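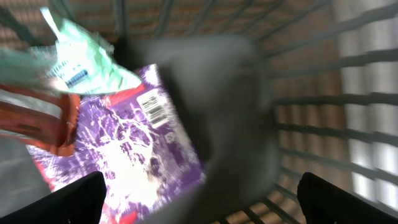 Deltness College changes timetable and reporting system

Monday, September 25, 2023

Deltness College will move its Year 7 to 10 classes to a new timetable from the start of Term 4, principal Rupert Tanner told families in a letter sent home on Friday. The school day will keep its present start and finish times, but the number of lessons will drop from six to five and each lesson will be longer.

The change applies to all 1288 students on the main campus. Senior students in Years 11 and 12 already follow a five-period day and will see only small shifts in the timing of recess and lunch. The junior campus at Eze is not affected.

Under the new arrangement, mathematics and English will each be taught in four periods a week. Science moves to three periods, two of them back to back so that practical work can be set up, carried out and packed away in the same session. Languages, music and the technology subjects will run as double periods once a week, with a single period in alternate weeks.

Mr Tanner wrote that the six-period day had been in place since the campus opened and no longer matched how the rooms were used. A room audit in Term 2 found that 22 specialist spaces, mainly laboratories and workshops, stood idle for at least one period every day while general classrooms were full. Students also lost time moving between the north and south blocks.

The timetable was built by deputy principal Lachlan Aitken using Enevura, a scheduling package the college bought last year. It was tested against current enrolments and staffing. Mr Aitken said the first version left 30 students with a clash between two electives, and that those clashes had been cleared by adding a second drama class and moving one group of Year 9 metalwork.

Reporting will change at the same time. The printed mid-semester report will be replaced by an online record called Gonutari, in which teachers enter results and comments as each assessment task is marked. Parents will be able to see the task, the criteria, the grade and the due date of the next task. Marks out of 100 will be shown for examinations only. Other work will carry a letter grade.

End-of-year reports will still be issued as a single document in December. Families who do not have internet access at home can ask the front office for paper copies of the record at the end of each fortnight.

Log-in details for Gonutari will be posted to the address held on each student's file. Where parents live at separate addresses, both will receive a letter if both are listed as contacts. Changes to contact details should be given to the office in writing before the end of the holidays.

Bus times stay the same. The late bus, which leaves from the south gate after sport and homework club, will continue to run on Tuesdays and Thursdays. Instrumental music lessons will rotate through the five periods, and tutors will put the new lesson times on the board outside the music room in the first week of term.

The uniform shop and canteen will open at the new recess time. Canteen orders placed online before the break will need to be entered again, as the old recess and lunch codes will be removed from the system.

Individual timetables will be handed out in home group on the first morning of Term 4. Requests to change an elective will be taken until the end of the second week and must be signed by a parent or carer and the subject teacher.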